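Lodham screen to reopen with a opera nobody can pronounce

Lodham's Zein Hall will show recorded theatre and opera again from June, eight months after its old projector gave up during the second half of a ballet and left the audience listening to a quarter of an hour of very athletic breathing.

The season opens on a Saturday evening with The Clockmaker of Pametti, a comic opera in three acts filmed on stage last winter. The hall's programmer, Hannelore Hämmerli, has been practising the title in the original dialect and has decided that the posters will be in English.

"We had a meeting about the pronunciation," she said. "It lasted longer than the overture."

The story concerns a village clockmaker, sung by Welington Marinho, who sets the church clock nine minutes fast in order to get to lunch before his brother-in-law. By the end of the first act the whole valley has missed a wedding. Rosario Sala sings the bride, who takes the news rather well, and there is a goat in act two which the hall has been asked to mention in case anybody is bringing a dog.

The running time is three hours and ten minutes with one interval. Regulars will remember that the interval at Zein Hall has sometimes been the longest act of the evening, owing to the single hatch and the single card reader. A second hatch has been opened on the car park side. It sells the same four things as the first.
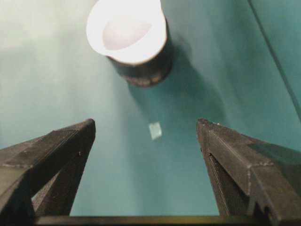 Better seats, up to a point

The hall holds 400 on paper. It will hold rather fewer this summer, as the back two rows have been taken out to make room for the new projection box, a tall cupboard with a fan in it. Anyone who used to sit in row T and complain about the draught will find that both the row and the draught have moved.

Seats in the middle block have been re-covered in a dark red cloth that was ordered as brown. The balcony keeps its original benches, which are listed, and its original cushions, which are simply old. Patrons with long legs are advised to book the aisle, and patrons with very long legs are advised to book early.

Sound has been improved too. At a trial showing last month, 102 people sat through a recording of a string quartet and were asked to fill in a card afterwards. Most thought it was clear and well balanced. One wrote that it was "too much like being there", and another used the card to ask after a glove.
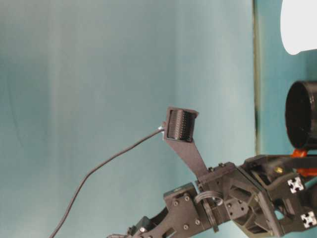
The set for The Clockmaker is the work of designer Benedetta Longo, who has given the town square a single house, one bench and a very large sky. Critics of the stage production were divided, with one calling it brave and another asking where the rest of it was. Longo wanted a backdrop of pale teal-grey, softly lit and brighter towards the middle, so that the singers would seem to be standing in early morning even when the plot insists on half past four. On a screen this ought to look handsome. From the balcony at Zein Hall it may also show up the patch on the left where the screen was mended.

The rest of the season is a mixed bag. July brings Totari, a dance piece set in a railway waiting room, in which the train does eventually come. August has a double bill of short plays by Ivana Carrasco, one about a funeral and one about a christening, with the same cast and most of the same sandwiches. Carrasco will be at the hall to answer questions after the second play, and has asked that they be questions.

September is being kept free for a request. Slips can be put in the box by the front door, where 519 have already been left, a good number of them in the same handwriting and all of those for the same musical. Hämmerli says she knows who it is and that the answer is still no.

Tickets are on sale at the box office, which is open on weekday mornings and for one hour before each showing. Members get a pound off and a programme. Doors open at half past six for a seven o'clock start, by the hall clock, which has been checked.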